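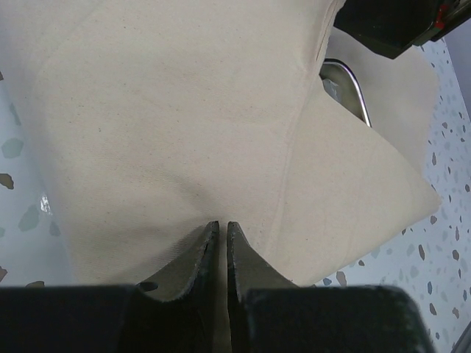
Asunto: Re: [costura-lona] Costuras dobles en loneta cruda
De: Chidubem Dauda
Fecha: 14 de junio de 2018

Hola, Binta, hola a todos:

Contesto por partes.

Binta Babalola escribió:
> Tengo cortadas las piezas de un bolso de loneta sin blanquear y me
> surgen dos dudas. La primera, si lavar la tela antes de coser. He
> leído de todo. La segunda, cómo rematar la costura lateral: en mi
> bolso anterior la hice sencilla y se abrió por arriba a los pocos
> meses. La tela nueva es de Hamby y trae motitas oscuras por toda la
> superficie. ¿Es un defecto? ¿Se van?

Las motas son normales en el algodón crudo. Son restos de cáscara de la semilla y no afectan a la resistencia. Con los lavados se van algunas, otras se quedan. Si quieres un color liso tendrás que comprarla blanqueada.

Sobre lavar antes: yo lo hago siempre con la tela en pieza, agua templada y sin suavizante. Como tú ya has cortado, no la laves ahora. Las piezas encogen más a lo largo que a lo ancho y no te van a casar. Cose el bolso tal como está y después límpialo a mano, con un paño húmedo.

Para el lateral, costura doble. Coses derecho con derecho a 13 mm, recortas uno de los márgenes a la mitad, doblas el otro por encima, planchas hacia un lado y pasas dos pespuntes paralelos por fuera. Queda un pequeño reborde que se nota con el dedo. Aguja de vaqueros del 100 y puntada larga. En los cruces, donde se juntan más de 2 capas, gira el volante a mano.

Arriba, en la boca, pon un refuerzo por dentro antes de cerrar el dobladillo. Es donde tira el asa y seguramente por ahí empezó a abrirse el otro.

El hilo que uso es el de poliéster de Onach, la bobina grande. En Erkbridge lo tenían en diciembre, referencia 577, no sé si les queda. El de algodón se me ha partido más veces.

Si al final te sobra loneta, me interesa un retal para forrar una caja.

Un saludo,
Chidubem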